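Ornanum – Questions about plastic tubs and lids

Which tubs do you recommend for small things?
Clear ones with straight or slightly tapered sides. We rent out 200 of them from the Moritz storeroom, and the clear ones always come back in better order than the coloured ones.

How do I clean a lid which has become cloudy?
Use lukewarm water, a little washing-up liquid and a soft cloth. Please do not use powder or the green side of the sponge. 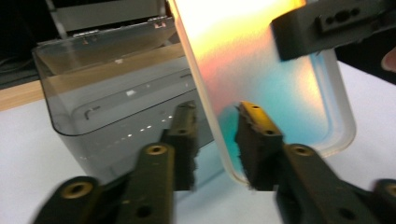
Cloudy plastic has two causes, and it is good to know which one you have. Fine scratches stay after washing, but a greasy film goes away. Some sheets are made milky from the beginning, and then you can scrub for an hour without any result. Hold the piece upright against the light. On a frosted panel with rounded corners you may get a patch of rainbow colours, from pale yellow and pink to turquoise – this alone does not mean that it is dirty.

Must the tub be completely empty before I return it?
Yes, please. Small crumbs like to stay on the floor of the tub, and in clear plastic even one pale speck is easy to notice. 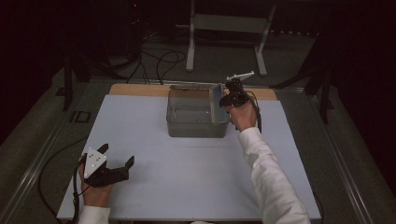 Evanthia Michailidis wrote to us in September that she turns each tub upside down over the sink and taps the bottom 5 times, and that the corners need a dry brush afterwards.

Can I stack them?
Only without lids, and not while wet. Wet tubs stick together and the rims can crack when you pull.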